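The Cloth Keeper of Korkville

Teodora Softić has been folding towels for a living, one way or another, for 37 years, and she still gets a little stern when she sees one left in a heap. She started in the laundry of the old Peseritz hotel, where 2,000 pieces came through in a busy February week, and these days she teaches a folding and tidying class here in Korkville. "I can't help it," she told me, laughing, before I'd even gotten my coat off. "I see gray cloth in a bin and my hands start moving!"

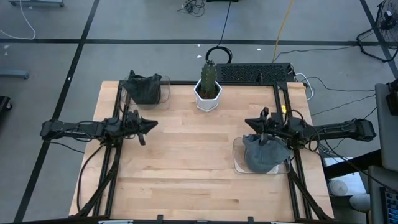 Start with one table

Her first rule is that you work on a bare stretch of wood and keep the bins at the edges, where you can reach them. She likes clear ones, and she's fussy about it. "With a clear bin you can't fool yourself," she said. "My mother had deep wicker baskets, lovely things, and I believe there were pillowcases in there from before I was born."

She also likes something green in the room while she works (she grew up over the Kneževič flower shop, so maybe that's where it comes from), and a cactus suits her because it asks for so little. 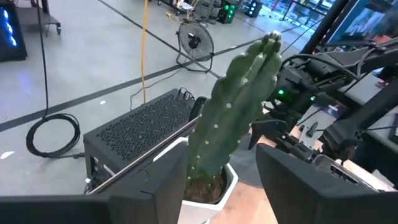

Benness Home Pages, Issue 56

"I water mine when I remember, and in winter I try not to remember," she said. A white pot is her favorite, plain, with nothing painted on it.

Then we got on to the folding itself, and I'll admit I had been doing it wrong. Softić doesn't begin with the corners at all. She lays the towel down, runs the flat of her hand across it from the middle outward, and only then goes looking for an edge. "People grab it and shake it and pull it about. Let it lie down first. Then it's easy."
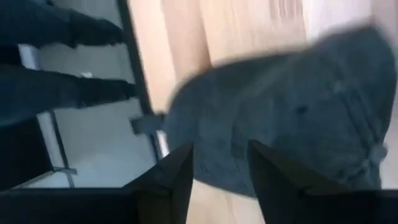

Dark cloth over the pale wood.

Thirds the long way, then in half, then in half again, with the rounded side facing you on the shelf. She made me do it until mine would sit flat, and she was very kind about the first few.

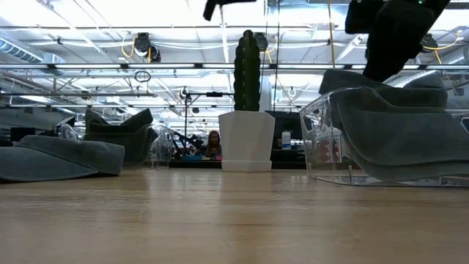
Dragan wrote in after the class to say that he rolls all of his and gets 50 into one cupboard, and he would like to know what's wrong with that. Softić read his note twice. "Nothing's wrong with it," she said at last, "if he likes his towels with a curl in them." She has promised to try it at home with the small ones.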